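Indoor Noise and Reverberation in Older Brick Rooms
Term project report, submitted 2022-03-30

1. Purpose
The project compared background noise in rooms with bare masonry walls against rooms with plastered walls. Both sites, Ostiven and Skatitska, are converted buildings now used as study space.

2. Method
Sound level was logged at one-second intervals with the windows closed. A total of 1,524 readings were kept after filtering, 837 of them from Ostiven. Reverberation time was taken from balloon bursts, 2 per room, and averaged. Readings with a door open were dropped.

3. Results
Mean background level at Ostiven was 47 dB. Plastered rooms at Skatitska were quieter, but they also face away from the street, so the two effects could not be separated. Reverberation was longer in the brick rooms at mid frequencies. Low-frequency results were too scattered to report.

4. Surfaces
Red brick with mortar joints, under a section of white painted wall, was treated as a hard reflecting surface. Desks were left in place during all measurements.

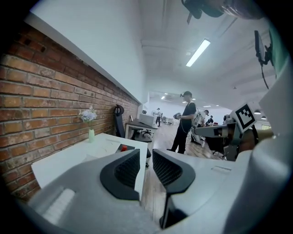 5. Limitations
Room volume was estimated from floor plans. Ceiling height was not checked on site. Furniture absorption was ignored.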